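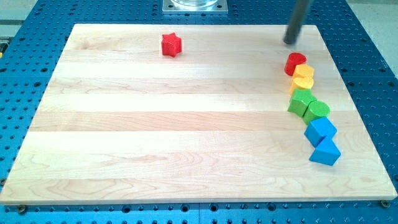

Do I need to buy furniture before I move to Zingate, or can I rent it from you?

You can rent all the furniture of a normal home from Lendwood, and we can bring it before the day you arrive if somebody is there to open the door.

About Lendwood

Lendwood is a furniture rental company in Zingate. We rent beds, tables, chairs, wardrobes, desks, shelves and sofas to people who need them for a time and do not wish to own them. Our customers are nurses on a contract, students, families who wait for their own furniture to come by ship, and people who start again after a divorce or a fire. Some stay with us for one season. Others have had the same dining table so long that they speak of it as theirs, and we do not correct them.

The company was started by Nomvula Xaba and Bheki Mnguni. We both came to this town from other places and we both slept on the floor in our first weeks. Nomvula had a mattress and a lamp. Bheki had a good chair, which he had carried on the train, but no table to put in front of it. We met at work, in the office of a moving company, where every day we saw how people pay a lot of money to carry heavy things over long distances, and then leave the same things on the street when the contract ends.

We opened on 24 May 2021 with one van and the furniture we could buy from a small hotel which was closing. The hotel beds were strong but very ugly. We painted the headboards in our first summer, and a few of them are still in use. If you receive a dark green bed from us, it is one of these.

Our building

We are in the old Sithole warehouse, built in 1941 for a company that sold seeds and animal feed. The name is still over the gate and many people in town know it only by this name, so if you take a taxi, please say "Sithole" and not "Lendwood." The walls are thick and the inside stays dry, which is the most important thing for wood. In the first winter we had a problem with the roof on the north side and we lost a number of bookcases. The owner of the building repaired it well and we have had no water since.

The ground floor is for storage and loading. Upstairs there is the showroom, the office, and a room where we do the upholstery. You are welcome to come and sit on everything. Please do this especially with the mattresses and the desk chairs. Photographs tell you the color but they do not tell you if your back will hurt.

There is no elevator for visitors. If the stairs are difficult for you, call us first and we will bring down the pieces you would like to try.

How renting works

You choose the pieces and the length of the rental. The shortest rental is one month. You pay a deposit and the first month when you sign, and after this you pay each month on the day that you choose. Many customers choose the day after their salary comes, and this is a good idea.

Delivery inside Zingate is part of the price. To Vastora we drive on certain days only, and there is a delivery fee, but it is the same fee for one chair or for a full apartment. So if you live in Vastora and your neighbor also needs something, order together and share it.

Our drivers carry the furniture to the room where it will stand. They put the beds together, they level the tables, and they take the packing away with them. They will also move your own furniture a little to make space, if you ask kindly, but they cannot disconnect a stove or a washing machine.

Before you order, please measure your door and your stairs. We have written this sentence in many places and still we have stood with a sofa in front of a narrow door, and the customer behind us was very sorry. If you are not sure how to measure, send the numbers you have and Nomvula will call you. She has a list of the apartment buildings in town with difficult stairs, and perhaps yours is on it.

When something is damaged

Furniture is for using. A table where a family eats will get marks, and a chair that children climb on will become loose one day. For this kind of wear we do not charge anything. We look at each piece when it comes back, and we compare it with the notes we made when it went out, and small scratches are not written on any bill.

If a piece breaks while you have it, tell us soon. We will come and repair it at your home or we will bring another. Please do not repair it yourself with strong glue. This is meant in a friendly way. A joint which has opened can be cleaned and closed again in a short time, but when it is full of the wrong glue, Bheki has to cut it out, and then he is in a bad mood for the afternoon.

Large damage, such as a burn through the tabletop or a bed that was left outside in the rain, is paid from the deposit. We will always show you the repair cost on paper before we take it. If you do not agree, come and talk with us. We have changed our opinion before.

What we do between two customers

Each piece that returns is cleaned and checked before it can go out again. Mattresses are a separate matter. We do not rent a mattress a second time. You buy the mattress from us at a low price, and it is yours when you leave. Some customers find this strange in a rental company, but we would not want to sleep on a stranger's mattress, and so we do not ask it of you.

Wooden tops are washed, dried, and sanded by hand if the surface needs it. Then they get oil or wax, depending on the finish they had before. We use an oil which takes a long time to harden, and it means a table sometimes has to wait in the workshop when there is a customer who wants it. We ask for your patience. A top that goes out too early will take the ring of the first warm cup.

Pieces that are too old for rental are sold in our September sale, or their good parts are kept for repairs. We keep legs, rails, drawers and many, many screws. The corner where these parts are kept is the only part of the building that we do not show to visitors.

The people here

We are a team of eight. Bheki Mnguni takes care of the workshop and the buying. He learned joinery from his uncle and later worked in a factory for school furniture, and from that time he has a strong opinion about the back legs of chairs. He buys most of our stock used, from offices and hotels, and a smaller part new.

Nomvula Xaba is responsible for the customers, the contracts and the delivery plan. She wrote our rental contract again in plain language after her own mother read the first one and asked her what she had signed. It is now two pages long. If there is a sentence in it that you do not understand, this is our mistake, and we would like to hear it.

The rest of the team works in delivery, cleaning and upholstery. Everyone who delivers has also spent time in the workshop, so the person at your door knows how your wardrobe is built and will not lift it by the wrong part.

Working with companies and landlords

A part of our work is for employers who bring staff to Zingate and for landlords who offer furnished apartments. Our largest order until now was for a training house in Vastora with 43 rooms, each with a bed, a desk and a wardrobe. It took us eight days to bring everything in, and on the last evening the manager cooked for the whole team.

For companies we can send one bill for all addresses. We can also hold a room set in storage between two employees, so you do not pay the full rent for an empty apartment. Write to us with the number of rooms and the dates, even if the dates are not sure yet.

What we do not do

We do not rent televisions, refrigerators or other electrical things, except simple lamps. We do not rent baby beds, because the safety rules change and we prefer that you buy a new one. We do not rent for a single evening, so for a wedding or a party we are not the right company — there are others in town who do this very well and we will give you their number.

We also do not store furniture that is not ours. People ask us this often and we understand why, but the space is needed.

Visit or write to us

The showroom is open in the mornings and early afternoons, and later if you make an appointment. Parking is in the yard, on the left side after the gate. Please leave the right side free for the van.

You can write to us in English or in your own language if it is easier. Between us we speak several, and where our words are not enough we will use a dictionary, as we did ourselves when we came. For an order we need your address, the floor, the date when you would like to have the furniture, and a telephone number that will be answered on that day.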